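Just-in-time arrivals: a good idea still waiting for somebody to sign the contract

Every February for as long as I have edited this newsletter, a presentation has arrived explaining that ships should stop racing to port only to drop anchor and wait. The slides get better. The anchorages look much the same to me.

The latest comes from Cevby, the voyage software firm, which has been running what it calls an arrival alignment trial with the bulk operator Lullenico and the terminal at Manalastas. A summary went out to members last week and several of you have written to ask what I make of it. I have read it twice, and spoken to two of the people involved and one who declined to be.

The claim on the front page is that ships taking part in the trial "cut waiting time by up to 86 per cent". I would ask you to look hard at the words "up to". The figure belongs to a single call, in a quiet week, by a ship whose berth was free well ahead of her. The average for the whole trial appears in the appendix, where it has been worked out without the calls that were "disrupted by external factors". Those factors include weather, a late pilot and a berth that was still occupied. Take those away and I could run a punctual port myself.

What was tried

The idea is simple enough. The terminal gives the ship a time at which the berth, the pilot and the tugs will all be ready. The ship slows down to meet it, burns less fuel on the way and spends less time swinging round an anchor. The terminal updates the time if anything changes, and the master adjusts.

The trial covered 12 calls. Noel Marquez, who manages the programme at Cevby, told me this was "enough to show direction". It may be. It isn't enough to show much else, particularly when all the ships belonged to one operator and most carried cargo for the same receiver. A receiver who owns the cargo, has hired the ship and has a long agreement with the terminal can agree almost anything with himself over lunch. The rest of the trade has to put it in writing.

Marquez was fair about this when pressed. He accepts that the next stage needs more than one owner and at least one cargo sold while afloat. He wouldn't say who had agreed to take part, or whether anyone had.

The part about charterparties

This is where these schemes usually run aground, and the summary gives it a page and a half. Under most voyage charters the master is bound to proceed with due despatch. If he slows down because a terminal has asked him to, and the berth is then given to somebody else, the owner may find that he has broken his contract and lost his place in the queue on the same afternoon.

Then there is demurrage. An owner whose ship sits at anchor with her notice of readiness tendered and her laytime used up is being paid to sit there. An owner whose ship arrives two days later at a gentle speed isn't, unless somebody has written a clause saying he will be. Such clauses exist. Rogelio Maglaya, who has broked dry cargo for most of his working life, tells me he has offered one in negotiations many times and seen it survive to the final fixture on very few of them.

"Everyone likes it until they ask who keeps the saving," he said. "Then it goes quiet and we get the old form out."

The Cevby summary says that savings were "shared equitably between stakeholders". I asked for the split. I was told it was commercially sensitive. That may be perfectly proper, but an equitable share that can't be disclosed is of little use to a member trying to negotiate one of his own.

The fuel figures

Lullenico says the ships burned less fuel on the approach, and I have no reason to doubt it, as slower ships do. What I can't find is the comparison. The summary sets the trial voyages against a "modelled baseline", meaning what the software thinks the ship would have done had she not been using the software. The model was built by the people selling the product.

A better test would have been to take the same ships on the same run in the previous year, bunker notes and all. Tegwen Parri, the superintendent who handled performance for two of the vessels before she moved ashore for good, says the noon reports are there for anyone who wants them. One of the ships had also had her hull cleaned shortly before the trial began. Parri thinks that alone would account for a good part of the improvement. The cleaning isn't mentioned in the summary – I looked. 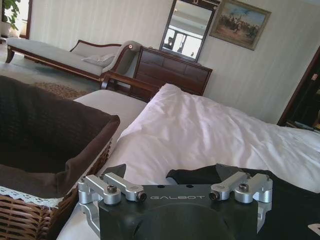 What the terminal gets

The people at Manalastas come out of this rather well, and I don't say so grudgingly. Maricel Mercado, who runs berth planning there, admits that before the trial the planned berthing times were kept on one system, the tug bookings on another and the pilot orders in a series of emails. Putting all three in one place was, she says, most of the work and nearly all of the benefit.

I believe her. I also note that it could have been done at any time in the past ten years without a single ship slowing down. If the chief result of a project in digital arrival alignment is that the berth planner and the tug office now look at the same list, let us have more of it and pay less for it.

Mercado also said that ships outside the scheme still turned up early and still expected to be served in turn. On two occasions a trial ship, steaming slowly as instructed, was overtaken by another vessel bound for the same terminal. Both times the terminal kept its promise and the overtaking ship waited. Her owners complained. Whether the terminal would hold firm for a customer less valuable than Lullenico is a question I would put to it in writing before I told any master to ease back.

Who answers if it goes wrong

Jayson Javier, who sits on our ports group, raised a point that the summary doesn't touch. If the requested arrival time is sent by a software firm, based on data from a terminal, and it is wrong, who pays? The terms of use he was shown run to several pages and come down to this: the firm makes no promise that the time is right, the terminal makes no promise that the berth will be free, and the master remains responsible for everything, as he was before.

A rival service, Domby, has similar wording. Javier has asked both for a version that accepts some liability, however small. He has had one polite acknowledgement.

The ask

Cevby would like members to sign a letter of support before its next stage, with a target of 100 vessels and a longer-term hope of 1000. There is no cost at this point, and no obligation that I can find. My own advice is to hold off until three things have been published: the waiting times for every call, disrupted ones included; a fuel comparison against real past voyages; and the clause used to divide the saving, with the names blacked out if need be.

Members who have sailed under a clause of this kind, happily or otherwise, are invited to send me the wording. I will print it without naming the ship. The ports group takes the subject up at its next meeting, and Marquez has agreed to come and answer questions.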